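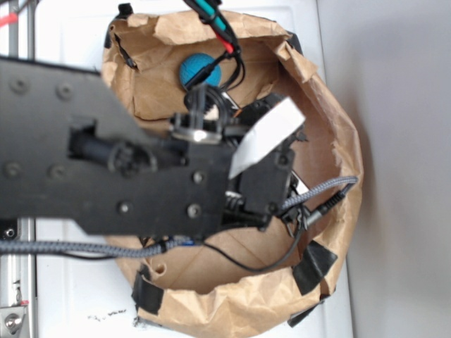
Brown kraft paper bag, open at the top, with black tape on the rim.

Paper Bags in the Organics Stream: Results of the Flestden Route Trial

January 2025

The Flestden route finished its paper liner trial at the end of the last collection quarter. The trial covered 2,287 households on the east side of the service area. Each household received a supply of unprinted kraft bags for the kitchen caddy and was asked to stop using film liners of any kind, including those sold as compostable. Bags were delivered with the regular collection calendar. No change was made to cart size or pickup frequency.

The reason for the trial was contamination at the Dendach composting site. Film liners, compostable or otherwise, are pulled off at the front screen because the sort line cannot tell one type from another at belt speed. Anything wrapped in them goes with them. The site was losing usable food scraps along with the film, and the residue was being hauled to landfill at full tipping rate.

Method

Loads from the trial route were kept separate from the general organics flow and tipped on the north pad. Load audits were done by hand on a tarp, with material sorted into food, yard trim, paper, film, rigid plastic, glass and other. A total of 254 audits were completed. Loads from the neighboring Noiphan route, which did not receive paper bags, were audited on the same schedule for comparison. Weights were taken on the platform scale, as received, with no correction for moisture.

Findings

Film by weight was lower on the trial route in every month of the trial. The difference was largest in the first two months and narrowed later, which matches the point at which many households reported running out of bags. Rigid plastic and glass were unchanged. Yard trim varied with the season on both routes and should not be read as a result.

Food scrap weight per load went up slightly. Part of this is paper. The bags absorb liquid, and the sorters did not attempt to separate soaked paper from food where the two had bonded. Anyone comparing these figures with the older Noiphan audits should keep that in mind -- the older sheets put all wet paper under "other."

Breakdown of the bags in the windrow was acceptable. Single-wall kraft was not recognizable after 33 days in the active phase. Double-wall grocery bags took longer, and the folded base was still turning up in the screen overs when the piles were moved to curing. The base has the most layers and the most glue.

Tape, staples and handles

The most common problem on the paper side was tape. Residents patch a torn rim or seal the bag shut, and plastic tape does not break down in the pile. It comes through the trommel as short curled pieces that are hard to remove from finished compost. Staples are caught by the belt magnet in most cases but not all. Twisted paper handles are fine. Ribbon and cord handles are not.

Please remove all tape before a bag goes in the cart. This applies to clear, black, brown and masking tape. Gummed paper tape without fiber reinforcement is accepted. A bag that will not stay closed should be rolled down at the top and set upright between other material.

Use in the kitchen

Fold the rim outward once before placing the bag in the caddy. This stiffens the opening and keeps it from collapsing inward when scraps are added. A sheet of newspaper in the bottom will delay leaks. Bags left in a closed caddy for more than 2 days in warm weather tend to fail at the base seam when lifted. A vented caddy gives better results than a sealed one, and the Nivo caddy supplied with new accounts has vents in the lid.

Coated bags are not accepted. To check, put a drop of water on the inside surface. If it beads and stays on top, the bag has a coating or a liner and belongs in the trash. Bags with a window panel can be used if the panel is cut out.

Next steps

The trial route will stay on paper through the spring. The Noiphan route will be added when the next bag order arrives. Audit frequency will be reduced, with glass and rigid plastic combined into one category to save sorting time. Tape will be given its own line on the audit sheet -- it was recorded under "other" during the trial, so no weight is available for it.

Replacement bags can be picked up at the Dendach scale house during posted gate hours. Bring the account number from a recent bill.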